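Fovthorpe's lost property cupboard gets its yearly clear-out in August, and the parish newsletter has been asked to remind you that it is full. The current haul includes 14 umbrellas, a very good casserole lid and 2 left wellingtons of different sizes.

Hussam Hourani has kindly offered to sort the lot by month of loss – a system he alone understands.
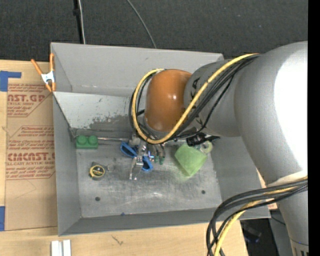

Photo: Illow Picture Desk

Anything unclaimed goes to the Sutanow charity shop, where you may buy it back at a fair price. Last year one gentleman paid 70p for his own scarf and declared it a bargain.

The cupboard is open until noon most mornings. Please bring a description of your item, and a bag.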